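Sunday, April 12, 2026

Quiet day in the shop, so I finally got to the hide glue tests I've been promising everybody since the Khurana harmonium came in. Second batch today. The first one went off like old custard (my fault, I left the pot on over lunch) and I threw it out.

Soaked the pearls overnight in cold water, then up to 140 on the little warmer. Aisling Heffernan swears by a thinner mix for reed pans and I have to say she's right! It gets into the joint before it starts to grab, and you get maybe a minute to slide things square. My usual mix grabbed so fast on the third joint that I had to knock it apart and scrape it, grumbling the whole time.

Test strips are maple on maple and spruce on spruce, all cut from the Kulivbridge offcuts. Clamped overnight, then into the break jig on Monday. Please don't move the ones on the windowsill — I know they look like scrap.

Leather next. The old bellows hinges are shot, stiff as toast and cracked right through at the corners. I cut new ones from the thin sheepskin and skived the edges down, which took most of the afternoon and one perfectly good blade. Out of 115 reeds, 68 have been cleaned and put back in order in the egg cartons. Do NOT shuffle the cartons. The low ones still need their tongues looked at, and two of them have that greenish crust I don't like the look of.

Wrote to Sikavberg about felt. They want an order of 2,000 punchings minimum, which would last me until I'm dead, so if anyone wants to split a box let me know before I answer them.

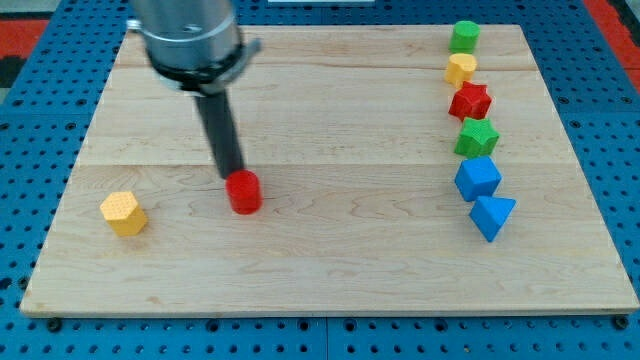
Wooden board on the blue pegboard table, red cylinder standing on it.

Still to do: sharpen the skiving knife, find the other cork block, ask Aisling how long she lets her mix sit after the second warming. Also label the glue jar with a date this time. The old jar from June is still in the fridge and it smells like a barn, so out it goes tomorrow.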